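Gollulness Community Help > Home and Shared Workshops > Robotics and Automation

Wrist camera exposure and scoop depth on a shared bench build

Lotte Peeters
Member, Ekville Shared Workshop

I am writing on behalf of the members who are building a tabletop arm at the Ekville workshop. The arm is mounted at the right side of the bench and carries a five-volt camera at the wrist, with a second camera fixed higher up. The controller is a Flindero board, and the software was written by our members. The task is to scoop dry rice with a cup and pour it back.

We request advice on two matters. First, the wrist camera gives very little contrast when it faces a plain surface, and the software then loses its estimate of height. Second, the cup does not pick up a consistent amount of rice from one attempt to the next. Frames from both cameras are attached.
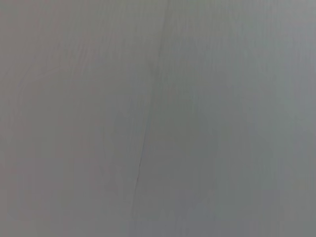
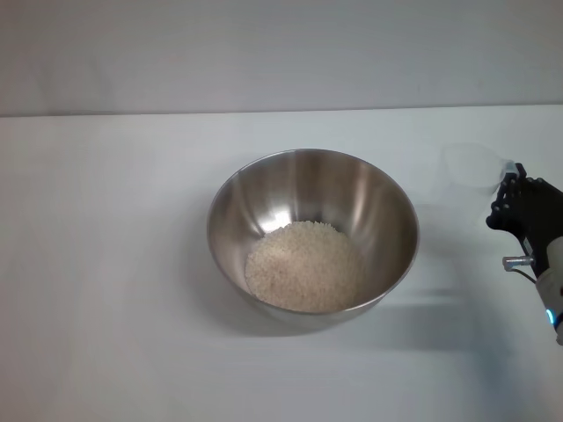

Our present routine lowers the cup to a fixed height, sweeps it forward and lifts it again. The height was set with a ruler at the start of the build and has not been revised. The rice lies well below the rim of the steel bowl, and the heap sits closer to one side than the other, so a fixed path meets a different depth of rice each time. Members have proposed a smaller bowl, a deeper fill, or a routine that measures the heap before each scoop. The workshop would prefer to keep the present bowl if possible. Guidance on which change should be made first would be appreciated.

Severin Rainer
Moderator

The two matters should be treated separately.

With regard to height, a single wrist camera should not be relied upon over a surface with faint grain. The dark line in your first frame is sharp only in its lower part, and a tracker will tend to hold on to that one feature and drift elsewhere. Please fix a printed marker to the bench and lock the exposure before each run. If the budget permits, add a small distance sensor beside the camera.

With regard to the scoop, begin with the fill. Add rice until the cup can enter at an angle without the fingers reaching the wall of the bowl. Then level the heap between attempts and record the weight of each scoop for 22 attempts. Change the entry angle only after those results have been reviewed. A clear cup is also difficult for the upper camera to find against white, and a band of colored tape below its rim is advised.

Hoekstra
Member

Use a bigger cup. Ours was too small as well and we lost 2 evenings on it. Tape is a good idea too.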